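Remise en route de la cellule à deux bras

31 janvier 2024

J'ai repris la cellule à deux bras après un mois sans y toucher. Pak-hei Chien s'en occupait avant moi et m'a laissé ses notes, un carnet de 44 pages dont la moitié concerne un ancien contrôleur qu'on n'a plus. Je note ici ce que j'ai fait, dans l'ordre, pour la prochaine fois.

Les câbles d'abord

Le bras gauche se mettait en défaut toujours dans la même zone, quand le coude se repliait vers la base. Pas de message utile, juste une perte de communication avec la main. J'ai changé le connecteur du poignet, sans résultat. Ensuite j'ai déplacé le bras à la main, moteurs coupés, en gardant un œil sur le voyant de liaison. Il s'éteignait dès que le câble tirait.

Le câble était simplement trop tendu. Quelqu'un l'avait raccourci avec un collier en octobre, sans doute pour éviter qu'il traîne. J'ai coupé le collier et redonné du mou des deux côtés. Les câbles font maintenant une boucle et passent par-dessus le bord de la table. C'est moins joli, mais je n'ai plus eu de coupure en 20 cycles complets.

Au passage, j'ai resserré les vis de la base. Deux d'entre elles tournaient à la main. Je les ai marquées au feutre pour voir si elles bougent encore.

Les mains

Chaque main se recale à vide : doigts ouverts, doigts fermés, puis le pouce seul. Il faut compter 5 minutes par main. La procédure de Pak-hei demande de le faire bras levés. Je le fais comme il dit, puis je vérifie une deuxième fois une fois la main posée, parce que l'index droit garde un léger décalage quand il touche une surface.

Pour le contrôle, je prends des objets ordinaires : une paire de ciseaux à gauche, un tissu plié et un rouleau de papier à droite. Le zéro des caméras se fait sur le rectangle clair tracé sur la table. Oľga Kubíček voulait le repeindre plus foncé, je préfère attendre d'avoir refait l'étalonnage. 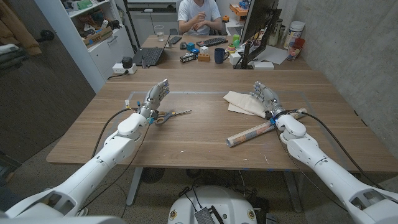 Ce qui reste à faire

Le tissu pose encore problème. La main droite arrive bien dessus, mais les doigts se referment trop tôt et glissent sur le pli. J'ai baissé la vitesse de fermeture dans le fichier de réglage, c'est un peu mieux. Avec les ciseaux, la prise dépend beaucoup de leur orientation et je n'ai pas encore de réglage qui me convienne.

J'ai commandé des embouts de doigts chez Tedex, en deux duretés. Emmanuel Mwaipopo a essayé les plus souples sur sa propre cellule et les trouve corrects pour le papier, moins pour le métal. Je ferai l'essai à la réception.

Il faudra aussi fixer les boucles de câble autrement qu'au hasard. Je pense à un support imprimé, vissé sous le plateau. Le fichier est dessiné, il manque la cote de l'épaisseur de la table, que j'ai oublié de relever avant de partir.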